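Notebook, Savis test kitchen
Saturday, started 7:40 in the morning
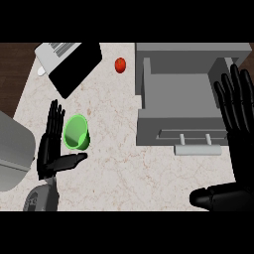 Marble counter with the laptop at top left. Render.

Third go at the Wamia fish stew, and I'm happier with it than I was after the first two, though I wouldn't serve it to anyone's grandmother yet. For those of you who missed the last entry, this is the one they cook on the coast below Kener when the boats come in, with dried limes, a lot of onion and a paste of roasted chilies that every house makes differently. I had it twice on the trip in September and have been chasing the smell of it ever since.

Batch 3 as cooked:
377 g onion, sliced thin, salted and left 30 minutes
2,000 ml stock, heads and bones only this time
Chili paste from the Hakim market jar, two heaped spoons
Dried limes, four, pierced
Fish in at the very end, big pieces

The onions took 40 minutes on low to get where I wanted them, a deep gold and starting to slump. Last time I hurried them and the whole pot tasted sharp. I also left out the tomato. The cook at the guesthouse in Kener laughed quite kindly when I asked her about tomato, so I should have known!

Tasted at three points. Before the limes it was sweet and rather flat. Ten minutes after they went in it was lovely, sour and a bit smoky - I wrote "yes" on the lid tape. By the time the fish was done it had gone bitter at the back of the tongue, so the limes come out earlier next time. Maybe pierce only two of them.

Still don't know what the green herb was. It came scattered on top in both places, chopped very fine, and tasted somewhere between dill and celery leaf. I've tried dill (too loud) and celery leaf (close, but dull). If anyone is passing through Hakim before I am, please ask at the spice stalls by the bus stand and bring me back a bunch, or even just the name.

Flatbread was a failure, too thick, stuck to the pan. Dough recipe is two pages back and needs more water.

Leftover stew is in the small fridge, second shelf. Help yourselves, but leave me a bowl - I want to taste it cold on Monday.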